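Call for performers and makers: Mazurek, a new play with live music

Flatance Theatre is getting ready for its next show and we want new faces in the room! Mazurek is a family drama with dancing in it, written by Zofia Górecki and directed by Nélida Domínguez. It takes place over one long night in a country dance hall, where two sisters have to decide whether to sell the place before the band packs up.

We have 5 speaking roles to fill, plus a chorus of dancers and singers. You don't need an agent or formal training. We've cast bus drivers, nurses and a retired cheesemaker in past seasons, and some of them have stayed with us for years.

Who we're looking for

Halina, the elder sister, 50s or 60s. Dry, stubborn, very funny when she forgets to be angry.
Marta, the younger sister, 40s. Sings one song without accompaniment.
The Caller, any age or gender. Runs the dance and talks straight to the audience.
Two band members who act a little. Fiddle and accordion would be a dream, but tell us what you play.
Chorus, 16 and over. If you can hear a beat, Ketsara Sangkhawat will teach you the steps (she's a wonderfully patient choreographer).

We'd also love to hear from people keen on costume, lighting or props. Bożena Kalinowski is running the wardrobe and has a mountain of skirts to colour-match, so sewers are especially welcome. 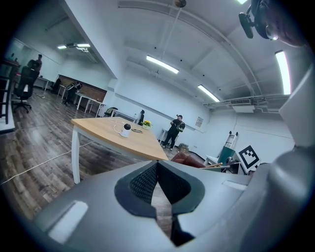

Rehearsals and pay

Rehearsals start in July and run two evenings a week, 6.30 pm to 9 pm, with longer days in the final fortnight. The season is 20 performances at the Nivov, our 89-seat home theatre. Speaking roles and band are paid a flat fee, and chorus members share in the box office. Travel costs are covered for everyone.

How to put your hand up

Send a short note to Elżbieta Szewczyk at the Flatance office telling us which part you fancy and any evenings you can't do. Auditions are done in small groups. Bring a story you like telling, 2 minutes at most, and shoes you can dance in. The script is in English with a few Polish lines, and we'll help you with those.

The Nivov has step-free access to the stage and dressing rooms. If you need a large-print script or a support person with you, put it in your note and we'll have it sorted before you arrive.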